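Huvov Hand-Held Gripper Pair: Review After Four Weeks of Demonstration Recording

Reviewed by Panagiotis Fragkou
Wednesday, February 4, 2026

Verdict: a sound mechanical design with good fingers, let down by trigger fatigue and a slow calibration step. Suitable for small groups recording pick-and-place work outside a lab. Less suitable for long sessions or heavy objects.

What was tested

The Huvov set consists of two hand-held grippers, a camera mount for each, a charging dock and a license for the desktop software. The operator holds one gripper in each hand and does the task directly. Finger opening and hand pose are logged with the video, and the result is exported as episodes for policy training. No robot is needed at recording time.

I bought the set to replace a leader-follower teleoperation rig, a Rees two-arm unit that we have run for two years. The Rees gives cleaner joint data and will remain in use for anything that depends on contact force. It also weighs more than I can carry up a flight of stairs, and most of the tasks we want now are in homes.

Over four weeks, three operators (Imani Kasprzak, Huw Llewellyn and I) recorded 1613 episodes at two addresses in Rorville. Of these, 200 were set aside as a fixed comparison set and repeated on the Rees. Tasks were packing and unpacking boxes, sorting small groceries, folding hand towels and opening drawers.

Fingers and frame

The fingers are the best part of the product. They are narrow, they close parallel, and the tips meet squarely across the full travel. Objects with slick wrappers are a fair test, and the Huvov fingers held snack bars, sachets and flat cartons at light trigger pressure. Thin cards lying flat on cardboard remain difficult, as they are with every two-finger gripper I have used. The usual answer is to slide the card to a wall of the box and tip it up, and operators learn this in one session.

The frame is stiff. I could not produce visible flex by hand. The triangular openings in the sides keep the weight down and let the camera see a little of what lies beneath, though the view directly under the frame is still poor. In box work this matters. Items close to the front wall tend to disappear behind the gripper at the point when the operator is reaching over them, and a policy trained on that view has to do without them too. Tilting the wrist back during the approach helps, at some cost in comfort.

Fasteners are accessible from the front. Changing a finger took me four minutes the first time and under two after that. One screw on the left unit backed out during the second week. Thread locker fixed it, and should have been applied at the factory.

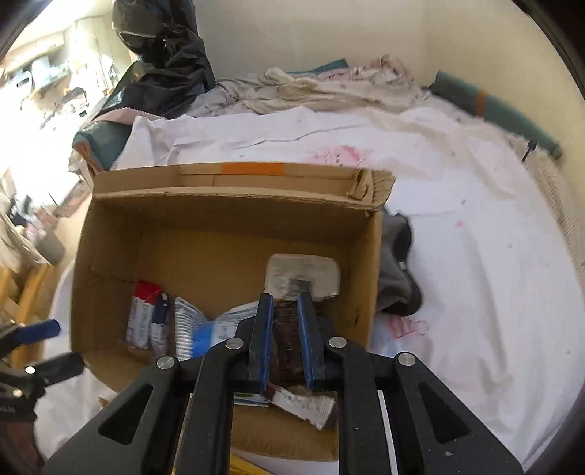

Wrapped bar held over the carton, second gripper at left. Box packing task, bed used as the work surface.

Tracking

Pose tracking is visual and inertial. In rooms with plenty of texture it held up well, and a cluttered bedroom gave fewer dropouts than a tidy kitchen with white cabinets. Plain walls are the weak case. If the camera faces one for more than a few seconds, drift becomes visible in the replay, and the software flags the episode in amber. We discarded 32 episodes for tracking faults over the whole period, most of them from the kitchen.

Soft surfaces are worth a note. A box on a mattress shifts when pressed, so the target moves relative to the room during the demonstration. The tracker is not disturbed by this, but replay on a fixed-base arm is. We now record the same task on both a table and a bed and label the surface in the metadata field.

Two-handed episodes need both units synchronized. The dock does this at power-on, and the offset stayed within one video frame for sessions up to an hour. After that it grew. Redocking resets it.

Trigger and handling

The trigger spring is too strong. Kasprzak, who has small hands, reported soreness after forty minutes, and her closing speed fell noticeably in the second half of each session. That change shows up in the data. Llewellyn had no complaint. Huvov sells a lighter spring separately, and I would fit it before first use.

Balance is slightly nose-heavy with the camera mounted. The grip is a single size.

Calibration and software

Calibration takes eleven minutes per pair and must be repeated after any finger change. The procedure asks for a printed target, a slow sweep and a set of full open-close cycles, and it gives no progress indication during the last stage. The Briteo kit we borrowed last year completed the same job in three.

The episode browser is plain and quick. Trimming works by keyboard. Export ran without errors on batches of up to 700 episodes; larger batches stalled, and I split them. Text labels can be edited in bulk, but undo covers only the last change.

Comparison with teleoperation

On box packing, a new operator reached a steady pace in half an hour with the Huvov and in most of a day with the Rees. Episodes were also shorter by a wide margin. Against that, a hand-held unit lets the operator make motions the arm cannot follow. Our first batch contained many wrist angles outside the reach of the target robot, and the software's reach check, which would have caught them, is off by default. Turn it on.

For drawers, the Rees was better. The operator feels resistance through the leader arm and stops pulling in time.

Summary of findings

Fingers: very good
Frame: good, check screws
Tracking: good in textured rooms, fair near plain walls
Trigger: poor with the stock spring
Calibration: slow
Software: adequate
Documentation: adequate, no section on soft surfaces

The units were bought at list price. Firmware was updated once, in the third week, with no change in the results above.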